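October
Student project report, Drawing and Materials, Eltby

Our group set out to learn how to keep white ink white when it goes over a dark watercolour wash. The Clenddale handout says to "let the wash dry thoroughly", advice that had already failed all of us at least once.

We painted 62 swatches on Ritchie paper and ruled white lines across each with a Nurumow dip pen. Half the washes were left overnight, the rest got a hairdryer and very little patience.

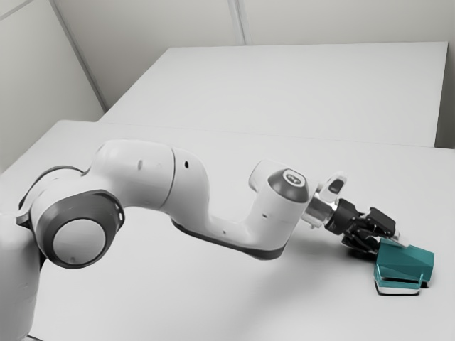

Fig. 1. White robot arm over a pale tabletop (computer render).

Overnight swatches kept the crisper lines. On the hairdryer set the indigo crept into the ink and turned it the blue of skimmed milk. A second coat helped on all but 2 of them, which we have filed under abstract art.

We would like to repeat this with gouache, once someone has cleaned the pen.

Last updated: October, 4.15 pm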